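Kiltham Desk Tidy

A data card for the pencils-and-pens part of the Kiltham set
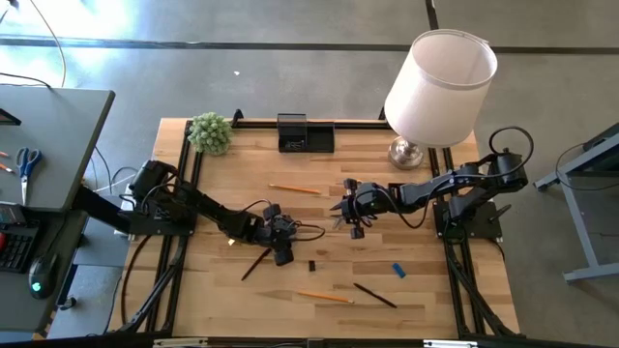 Pencils and a pen on the tabletop, with the black box at the far edge.

Summary

Kiltham Desk Tidy covers one small household job: picking up writing things left lying on a desk and putting them in an open-topped holder. It has 1763 episodes. Each episode is one attempt at clearing the table, whether or not everything ended up put away.

Objects

Wooden pencils, yellow and dark
Thin pens
A small black box, open on top
A table lamp with a white fabric shade
A round, spiky green plant

The lamp and the plant are there as desk dressing and are not part of the task. Please keep them in if you crop, as the Tesfamariam split is meant to be used with the background left alone.

Layout

The pencils and pens are laid out by hand before each episode, at any angle. Pencils may start under a gripper. Items may touch but should not be stacked. The box may already hold a few small things at the start, and these are not emptied out between episodes.

Splits

Tarnenska: 1000 episodes, for training
Tesfamariam: 600 episodes, for training, lamp and plant always on the table
Corkeo: the remainder, held out for testing

Labels

Each episode has a one-line instruction, such as "put the pencils in the holder" or "put away the black pen." An item counts as put away when it stands or leans in the box without help. A pencil lying across the top of the box does not count.

Known issues

6 episodes in Corkeo say "pen" where "pencil" was meant. The wording has been left as it was.
Episodes from February use an older label sheet, with "cup" in place of "holder."

Contact

Khurram Bhutto looks after the labels. Last updated 8th July.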